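Section 3: Preparing the Work Surface and Laying Out the Cloths

Grollon Table Care Set – Owner's Guide
Issued by Mondale Household, 09/04/2026

This section explains how to prepare a table, bench or worktop before the Grollon surface treatment is applied. It should be read in full before any bottle is opened. Owners who have already treated the surface once should begin at step 4.

The treatment is suitable for painted, sealed and coated surfaces. It must not be used on bare stone, untreated timber or any surface that comes into direct contact with food.

1. Clear the surface completely and remove any mats, covers or adhesive pads. Old adhesive may be softened with the Turkov cleaning fluid (the smaller of the two bottles supplied).

2. Open a window or door. The room should remain aired for the whole of the work and for one hour afterwards.

3. Dilute 25 ml of cleaning fluid in 1,000 ml of cold water. Do not use hot water. Stir gently and leave the mixture to stand until it is clear.

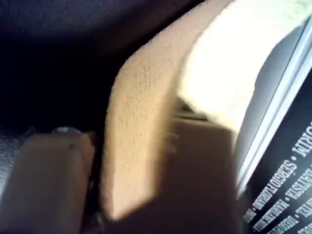
Caution: the mixture must not be stored once made up. Any that remains at the end of the day should be poured away with plenty of running water. Keep both bottles upright, capped and out of the reach of children and animals.

4. Dampen one of the coloured cloths in the mixture and wring it out well. Wipe the surface from the far side towards the near side in straight, slightly overlapping passes. Rinse the cloth between passes.

5. Wipe again with clean water and allow the surface to dry in the air. Heaters and hair dryers should not be used.

Note: corners and raised edges hold more water than the rest of the surface and take longer to dry. They should be checked by hand before work continues.

6. Take one of the white finishing cloths and fold it once. Lay it down away from the area to be treated first.

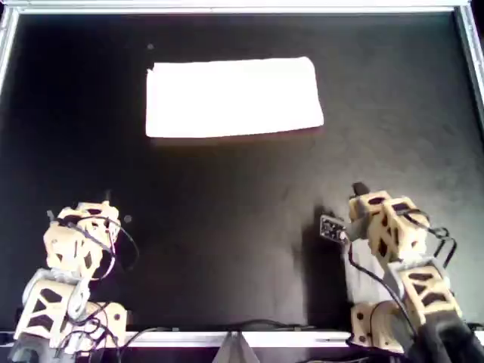
The finishing cloth is used dry at all times. It is supplied without dye or printed pattern so that any dirt it picks up can be noticed at once. On a black surface a white cloth laid near the far edge, with its long side running across the table, is easy to find and leaves the nearer part clear for work. Small grey specks on a dark surface should be looked at closely before treatment – loose dust may be lifted with the dry cloth, but a mark in the coating itself should be left alone.

7. Shake the Grollon bottle for 25 seconds and test the treatment on a hidden part of the surface. Wait three hours. If the colour has changed or the coating feels sticky, do not continue.

8. Apply the treatment sparingly with the applicator pad, and buff with the finishing cloth in small circles. Light pressure is enough.
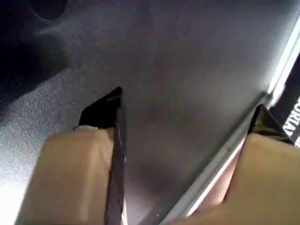

Fig. 3. Flat grey surface, close view.

9. Leave the treated surface unused for 7 hours. Heavy objects should not be returned until the following day.

Washing the cloths: finishing cloths may be machine washed at a low temperature without fabric softener. Coloured cloths should be washed separately. Replacements are listed under Erdős in the parts table at the back of this guide.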